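Imolar hand-guiding kit: two months of dragging a robot about by the wrist

I bought the Imolar kit in July to replace the pendant that came with our arm, a device with all the charm of a 1990s cash machine.

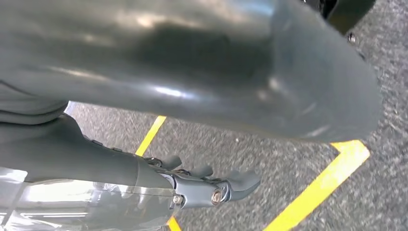

The promise is simple enough. You take hold of the arm, squeeze the grip, move it through the job and let go, and it remembers. If you don't fancy standing next to it, there's a small joystick that does the same from a chair. It also costs 3000 before you've added the cable, which Imolar considers an accessory.

Guiding by hand is the good part. The arm goes light the moment you squeeze and stays where you leave it, more or less. There's a bit of a sag at full stretch, some 2 cm on ours, and you learn to aim high, like someone hanging pictures in a crooked house. A new pick-and-place job takes me 15 minutes to teach now. On the pendant it took a morning and most of my goodwill.

The joystick I like less. Up is up until you turn the wrist over, at which point up is left and you're apologising to a workbench. There's a setting to fix this, three menus down, under "Comfort". Leave it on. The wrist camera view is a help for the last few centimetres and close to useless before that, so keep looking at the arm itself for as long as you can.

Playback is faithful, which cuts both ways. If you dithered over the part, the robot will dither over the part, all shift, for ever. Mine has my exact way of overshooting and creeping back. The trimming tool takes out pauses but it can't take out indecision. I delete the first three goes at anything as a matter of course.

It stores 30 recordings and then refuses more with a beep. You can move them to a laptop, one at a time, using software from Plavside that looks like a tax return. The manual is decent apart from the chapter on joint limits, where somebody has pasted in the same page twice.

I tried the Rivas equivalent on loan. It has a nicer grip and a worse everything else, and it kept losing its zero overnight.

Support is out of Pestham and they do answer the phone, though only before lunch.

Four stars. One off for the cable.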